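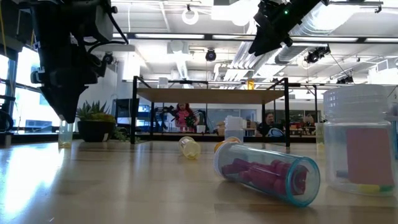 Gerley 양팔 작업 키트 평가 건, 10월분 중간보고를 드립니다. 결론부터 말씀드리면 현 단계에서 정식 구매를 권하기는 어렵습니다. 공급사 Partanen의 제안서에는 "투명 용기를 포함한 일반 소형 물품 취급"이 기본 기능으로 적혀 있는데, 저희는 이 문구부터 의심하고 평가 물품을 골랐습니다. 청록색 테두리가 달린 투명 원통을 눕혀 놓고 안에 빨간색과 자홍색 조각을 넣은 것, 분홍색 블록이 든 큰 투명 통, 옆으로 쓰러진 작은 병 같은 것들입니다. 작업대 상판도 천장 조명이 길게 비치는 광택면 그대로 썼습니다. 공급사 시연 영상은 전부 무광 검정 매트 위에서 불투명한 상자를 옮기는 내용이었고, 저희 현장에는 그런 작업대가 없습니다.

시험 횟수와 결과
이번 달 집기 시험은 116회 실시했고, 사람 개입 없이 끝난 것은 78회입니다. 제안서에 인용된 성공률과는 차이가 큽니다. Partanen 측 Hernán Henao 씨는 초기 보정이 부족했던 탓이라고 회신했습니다. 그럴 수도 있습니다. 다만 보정은 그쪽 기술자가 직접 와서 하고 간 것이고, 재보정 비용이 견적 어디에도 없다는 점은 짚어 두겠습니다.

실패 사례는 눕혀 둔 원통에 몰려 있습니다. 그리퍼가 원통을 밀어 굴리거나, 뚜껑을 원통의 일부로 잡은 경우가 많았습니다. 세워 둔 물품에서는 성적이 나은 편이나, 물품을 매번 세워서 공급해야 한다면 앞 공정에 사람이 한 명 더 필요합니다. 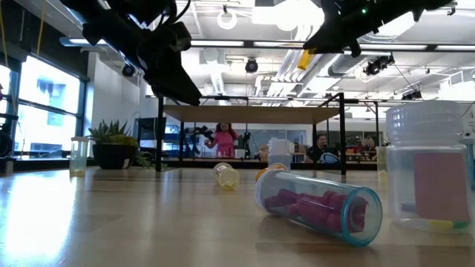

인건비 절감을 근거로 한 투자 회수 계산은 그래서 다시 해야 합니다. 제안서는 2031년까지의 유지보수를 포함한다고 되어 있으나, Snædís Fogh 씨가 약관을 확인한 결과 그리퍼 손가락과 케이블은 소모품으로 분류되어 빠져 있었습니다. 교체 주기에 대한 자료를 두 차례 요청했고 아직 받지 못했습니다.

좋은 점도 적습니다. 설치는 예정대로 끝났고, 조작 화면은 처음 쓰는 사람도 금방 익힙니다. Helmi Oksanen 씨는 반나절 만에 혼자 작업 순서를 등록했습니다. 비상 정지 반응에도 불만은 없습니다.

예산
승인액의 65%를 집행했습니다. 남은 금액으로 평가 기간은 채울 수 있으나, Partanen이 권하는 추가 인식 소프트웨어 Cultine까지 시험할 여유는 없습니다. 기본 기능이라던 투명 물체 취급을 위해 별도 제품을 사라는 권유는 받아들이기 어렵습니다. 무상 시험판 제공을 요구해 둔 상태입니다.

다음 단계
같은 물품, 같은 작업대로 시험을 반복하되 보정은 Partanen 기술자 입회하에 다시 합니다. 기록은 Irja Kuusisto 씨가 맡습니다. 소모품 단가와 교체 주기를 서면으로 받기 전까지 잔금 지급 보류를 요청드리며, 이 건은 Pirjo Valtonen 부장님의 승인이 필요합니다.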